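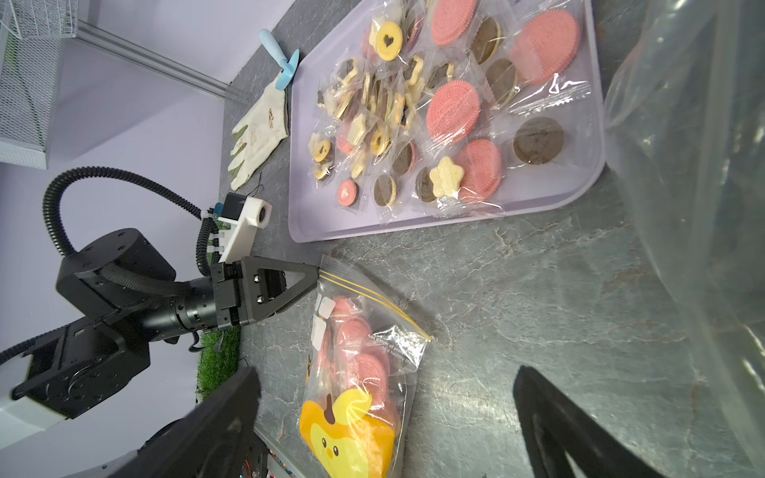 Individually wrapped biscuits on a lavender tray.

Home News Members Training Events Contact

February
By Maya Nasrallah

Returned goods and the independent shop: an interview with Omolara Osagie

Omolara Osagie has advised independent retailers in Dillholm and the surrounding towns for most of her working life, first as a buyer for a department store and latterly as head of retail practice at Odukoya, the consultancy which supports the Winside traders' scheme. Her current work concerns returned goods, a subject on which she believes small shops have received too little practical guidance. She met us at the Domgate offices on a Thursday morning, between two training sessions for new shop managers.

Asked why returns should demand attention now, she pointed first to the change in what customers expect. "A customer who buys from a large online seller is used to sending things back without a conversation," she said. "They bring that habit to the high street. The shopkeeper, who may have paid for the stock out of her own savings, is still working to a notice that was taped beside the till when the shop opened."

Those notices are among the first things she looks for on a visit. Many, she said, are too long, and a number promise either more or less than the shop is in a position to promise. "I have read notices which say 'no refunds' in capital letters. A shop can't remove a customer's rights where goods are faulty, whatever it chooses to print. Then I see others which offer a full refund on anything, at any time, and the owner is quite surprised when I read it back to her."

Ms Osagie asks managers to separate two matters which are often run together at the counter. The first is the faulty item, where the law sets out what must be done and staff should be trained accordingly. The second is the change of mind, where a shop selling face to face generally has freedom to set its own terms, provided it keeps to what it has advertised. Sales made at a distance, by telephone or through a website, follow different rules again, and she advises every member who has recently begun to sell online to take proper advice before copying the in-store policy across.

The Winside scheme has reviewed the returns procedures of 39 shops to date. Ms Osagie was reluctant to draw broad lessons from a group of that size, but she was willing to describe what she had found. In more than half, no record was kept of the reason for a return. The item was taken back, the money was handed over and the goods went on to a shelf in the stockroom.

"That shelf is where the money goes," she said. "I visited a clothing shop where the stockroom shelf held £500 of coats at cost price. They had come back before Christmas and they were still there when the spring lines arrived. There was nothing wrong with them. Two had lost their tags and the rest had simply been forgotten."

Her remedy is a plain one. Each return is entered in a book or a spreadsheet on the day it is received, with the reason given by the customer and a decision on what will become of the item: back on sale, back to the supplier, marked down or written off. She recommends that the decision should be made before closing time. Where a shop has more than one member of staff, the person who took the return should not be left to make it alone.

The procedure was tested over one winter by Kosmas Rallis, who runs a household goods shop close to the Domgate car park. He joined our conversation for a short while before opening up. His record showed that a single line of desk lamps accounted for nearly a third of all his returns. "I had been blaming the customers," he said. "The book showed the same switch going every time. I rang the supplier with the dates in front of me and they credited the lot, £300, within the week. I had been swallowing that for two years."

Mr Rallis was less persuaded by another of Ms Osagie's suggestions, that shops should offer an exchange before a refund is mentioned. In his view regular customers find it pushy. Ms Osagie accepted that the manner mattered a good deal. "If it sounds like an obstacle, people resent it. Ask what was wrong with the first one, and listen. Quite often they do want a lamp, and they want one which works."

We raised the question of dishonest returns, which several members wrote to us about last autumn. Ms Osagie did not dismiss the concern. She has dealt with cases where goods were taken from a display and brought to the till for a refund within minutes, and with party clothing returned after a weekend's wear. She nevertheless cautioned against designing a policy around the worst customer. Of the last 100 returns she examined in detail, she had doubts about three.

"Ask for proof of purchase, and be flexible about the form it takes," she said. "A bank statement will often do. Train your staff to be polite and to fetch somebody senior if they are unsure. A Saturday assistant of seventeen should not be expected to accuse a grown adult of theft, and I would be sorry to hear of any shop which asked it."

Svitlana Karpenko, who leads the training programme, has since added a session on returns to the course for new managers. It includes practice at the counter, with one manager playing the customer. Ms Osagie spoke warmly of this part of the day, although she conceded that shopkeepers tend to make extremely difficult customers when given the chance.

The next stage of the work will look at gift purchases — an area in which, she said, hardly any of the shops had a settled policy. Her own preference is for a gift receipt which leaves out the price and states the last date for exchange in ordinary words. Maritza Mamani is preparing a sample version, and members who wish to try it in their shops should speak to her at the Domgate offices.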